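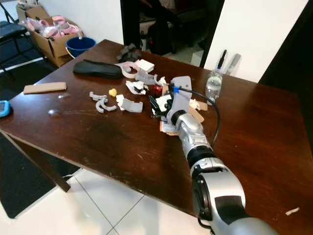 I went into the diaries expecting people to tell me about storage, and what they mostly told me about was tables. Of the 57 households that signed up in Hodach, 56 sent a diary back, and I'd say the kitchen or dining table turns up on nearly every page (the cupboard under the stairs, which I had a whole coding category ready for, hardly appears at all). Packaging comes in, gets opened on the table, and then bits of it stay there. The sort of heap I mean has scraps of tan cardboard mixed in with white plastic pieces and black parts, all jumbled together on the wood, and once a heap like that exists people seem quite happy to add to it. One diary keeper called hers "the pending pile", and I've borrowed the phrase for the rest of this section.

I should say how I coded it. Anything that stayed on a table past the next meal went down as pending, whatever it was made of. Anything moved to a chair, a windowsill or the floor I counted as displaced, and that was a pain to apply, as plenty of diary keepers shift things to a chair to eat and shift them straight back afterwards. In the end I let those stand as pending. A stricter reader might disagree, and the displaced figures would certainly go up if I'd done it the other way.

4.2 Why whole boxes last longer than flat ones

The follow-up interviews (14 of them, all done in people's own homes) helped a lot here. I'd assumed that a flattened box would hang about longer, being easier to slide behind something and forget. The diaries say the opposite! Once a box has been flattened it is halfway to the recycling in people's minds, and it usually goes out with the next collection. A box left standing up is still a box, and could still be wanted.

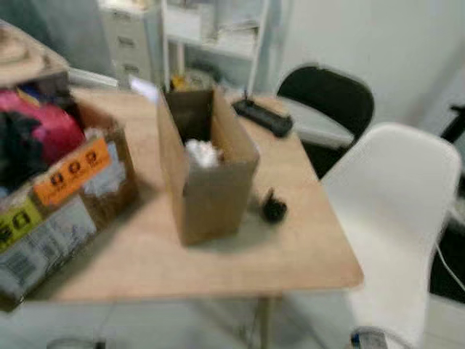 Returns came up over and over in this part of the interviews. People in Hodach buy a good deal through Gritorport, the parcel service that took over the old post counter, and they know its returns window by heart. So the box is kept until the window shuts, which is fair enough, but then it's kept for a while after that too, and when I asked why, I got some lovely vague answers. "It's a good box" was the commonest. Size came into it, strength came into it, and quite a few people mentioned a birthday coming up, even when the birthday was months off. I've put all of these under "future sending" in the coding, though I suspect a couple of them were made up on the spot to keep me happy.

The Wihongi estate is the exception. Its flats are small, the bin store is right by the front doors, and boxes there went out the same day far more often than anywhere else in town. I don't want to lean on this too hard, as only 2 of my interviews were on the estate, but it does fit with what Flolon's tenants wrote in their diaries about having nowhere to put things down.

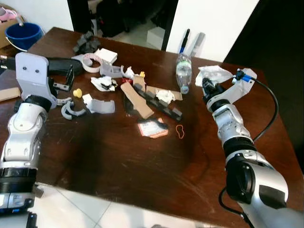 Figure 3. Scraps of material and small objects towards the far half of a dark brown wooden table with a scratched surface.

Surfaces matter too, and I wish I'd asked about them from the start. Several people told me they would never leave packaging on "the good table", meaning one that was polished or new or had come down through the family, while a table that already had marks on it was fair game. I only added a question about this in June, partway through the interviews, so I can't put a proper number on it. What I can say is that when it did come up, people talked for ages. They knew which scratch came from which job, and they were much less bothered about the pile than they had sounded in their diaries. I come back to that gap between the written and spoken accounts in section 5.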